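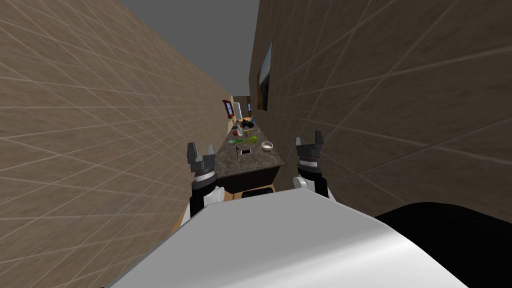
Stullomia Astville, kitchen and servery staff meeting. Tuesday, started 2:40 after lunch close, in the back dining room. Present: day crew, most of evening crew, shift leads, site manager, union rep. Kołodziej on the phone for items 1 to 3. Main business was the Cumik two-arm unit for counter clearing and veg prep, and what happens to the prep jobs when it comes. Kołodziej are still running it in their simulated kitchen, nothing on our floor yet. Day crew pointed out the sim counter has what looks like a phone lying near the front, by the white bowl, and asked what the machine does about phones. Fair question given how our back counter looks by 11. See item 2.

Minutes of last meeting: taken as read. One correction, the walk-in door seal was reported by evening crew, not day crew. Still not fixed.

1. Where the project is

Kołodziej: 228 practice runs done in the sim so far. A run is one full go at clearing the counter, items in a different spot each time. 81 of those finished without a person having to stop it or reset. Evening crew said that's not a lot. Kołodziej agreed, said most of the stops were early on and they'd send a breakdown by week. Not sent before the meeting, was asked for last time too.

Question on layout. The sim kitchen is one long counter in a narrow tiled room, ours is an L with the dish window in the corner. Will the practice carry over? Kołodziej: partly. They need measurements of our counter, height and depth, also where the bins stand. Site manager to get these.

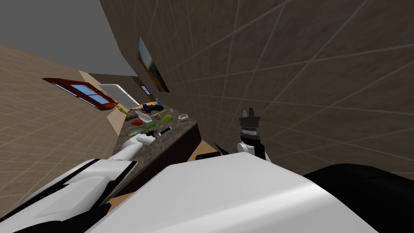

Measurements should be taken during service as well as after close, because the bins move. Day crew asked for that to be written down so here it is. Also the rolling rack, which is supposed to be by the door and never is.

Speed: slower than a person at the moment. Kołodziej wouldn't give a number over the phone. Agreed that the first months would be outside service only.

2. Personal items on the counter

Long one. Cumik picks up what it has been taught and is meant to leave the rest, but phones, keys, glasses, people's own cups etc. are a gray area. Kołodziej can set it to leave anything phone-shaped and flag it on the screen. Several people said fine, but then who goes and moves it, and is that one more job on top. Shift lead: whoever left it there. Some laughter, not from everyone.

Proposal to put up a shelf with hooks by the time clock. Agreed. No more phones on the prep counter from when the unit comes in, which is the rule now anyway under hygeine.

Union rep: not to be used for write-ups. If the machine flags a phone that's a message to the crew, not a record on somebody. Site manager agreed, wants it checked with head office. Union rep wants it in writing before the unit is plugged in.

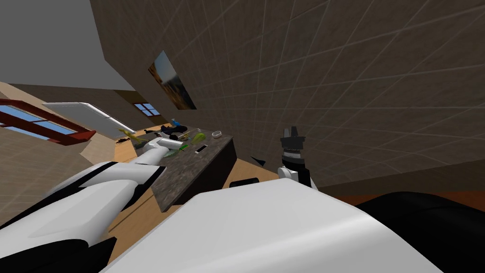
Kołodziej's simulated kitchen: left arm out over the counter, right arm up.

3. Jobs and hours

The main one for most people. There are 14 on the prep and clearing rota at Astville. Site manager read out the letter: no cuts to posts during the trial, trial is 12 weeks. After that "a review". Asked what review means. No answer yet. Minuted that the room was not happy with that.

What changes in the trial, as far as known:
Clearing the back counter after lunch goes to the unit, with one person standing by.
Standing by counts as paid work at normal rate, not a break. Asked twice, confirmed twice.
Veg sorting maybe later, not at the start. Washing and cutting stays with us.
Evening close stays the same.

Day crew: the clearing hour is when the newer people learn where stuff lives. If the unit does it they won't. Suggested new starters do the first two weeks by hand with a senior, unit off. Site manager liked it, will ask.

Evening crew: who cleans the thing? Grippers touch food and dirty bowls in the same shift. Kołodziej says wipe down between tasks, full clean at close, instruction sheet to come. Extra time at close not yet on the rota. Needs to be, or it'll come out of somebodys bus time.
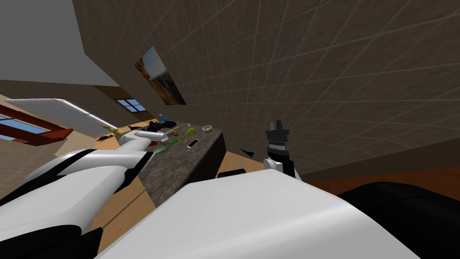
Two people asked about training pay. One session, on the clock, everyone on the rota gets it and not just shift leads. Agreed. Anyone who doesn't want to stand by with the unit can say so to their shift lead and will be swapped where possible. "Where possible" objected to by union rep, left in for now.

Kołodziej left the call here, bad line anyway.

4. Safety

Floor tape around the reach of both arms. Stop button on the servery side as well as the kitchen side, one side only is no use with a tray in your hands. Stuff on the floor under the counter came up, does it look down there? Nobody knew, question to Kołodziej. Until we hear, whoever is standing by checks the floor before start.

5. Other

Walk-in door seal, see above. Chase.
Mop heads: ordered.
Dish machine leaking again at the left side, towel is not a repair.

Actions
Site manager: counter measurements, during and after service. Head office on flags, review, new starters.
Kołodziej: stops by week, floor question, cleaning sheet.
Union rep: draft wording on flags.
Shift leads: close time on rota, shelf and hooks.

Closed 3:35. Next meeting same room, date on the board when the training session is set.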